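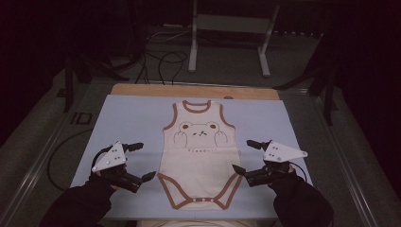
Most of what goes wrong at a folding station goes wrong before anyone picks up a gripper. I have looked after the hand-held pair at our Lilgate shop for long enough to have opinions about this, and my main one is that the people who write maintenance schedules for these tools have mostly looked after bigger machines. They think in motors and cycles. A cell that works on baby clothes should be set up and kept by the garment.

We inherited our schedule from the Orbán cell, which handles boxed goods. It called for a full service every 1053 grasps. I don't know where that figure came from and I have asked. It may be a fine figure for cardboard. With knit cotton it meant we were stripping down fingers that had nothing the matter with them and leaving alone fingers that had picked up lint on the first morning.

Fabric tells you about the gripper if you let it. Take a sleeveless bodysuit with a bound edge. The body is one soft layer and the binding is thicker, and where a hem meets a fold you can have several layers together under the tips. If the two fingers don't come together squarely, a single layer will slide out while the thick edge still holds. An operator who only ever tests on the thick edge will report a healthy tool.

So my first argument is for testing on the thin part. Lay the garment on the mat, close the fingers on plain knit well away from any trim, and lift a little. Then do it again at the hem. It takes very little time and it has caught more misaligned jaws for us than the feeler gauge has. I would do it at the start of every session and again after lunch. 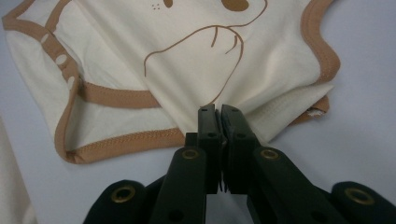
The joints get too much attention and the teeth too little

When a gripper feels sloppy, people go to the linkage. They see the brass grommets at the pivots, they wiggle the arms, and they decide the pivots are worn. Sometimes they are. In November we replaced a full set on the left-hand tool and it felt exactly as sloppy as before. The trouble was packed fiber in the serrations on the inside of the fingers. It had built up enough to hold the jaws apart at the root while the tips touched.

A dry brush fixes that. We use a stiff one, brushed along the ridges and then across them, with the jaws open and the tool held upside down so the fiber drops out. No oil anywhere near the teeth. I feel strongly about the oil. One drop will mark cream cotton, and after that the garment is no good for anything except wiping the bench.

Giorgia Sorrentino set up the sister cell at Esex and disagrees with me about the pivots. She swaps hers on a fixed date and says she would sooner waste a few grommets than lose an afternoon. I understand that. She has ten tools to keep running and I have 2. With that many, a fixed date is easier to hand over to the next person on shift. I still think she is throwing away good parts, and I have told her so.

The marker plates are another matter, and there we agree. Check that the plate is seated and wipe the face of it before every session. Don't pick the tool up by the plate. A plate that has shifted looks fine to the eye and the position data will be off all day. Same with the cables: run the slack off to the side of the mat where a sleeve won't drag on it.

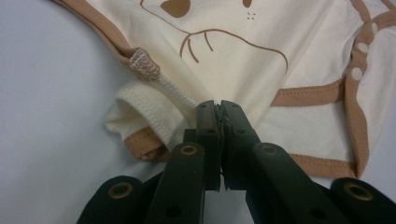 Closing on a single fold of knit, away from the snaps.

As for the work surface, I would keep it plain and pale and spend the money elsewhere. Gomau sold us a textured sheet that was supposed to stop garments creeping. It did stop them. It also snagged every loose thread end at the overlock seams, and we went back to a smooth mat inside the month.

We now keep a card at the station with the thin-layer test, the brush and the plate check on it, and a line for initials. The last time I pulled the cards, 93 had been filled in properly and the blank ones were mostly mine. The full teardown still happens, but only when the test fails twice running after a brushing. If Orbán wants its schedule back, it is in the drawer under the spare fingers.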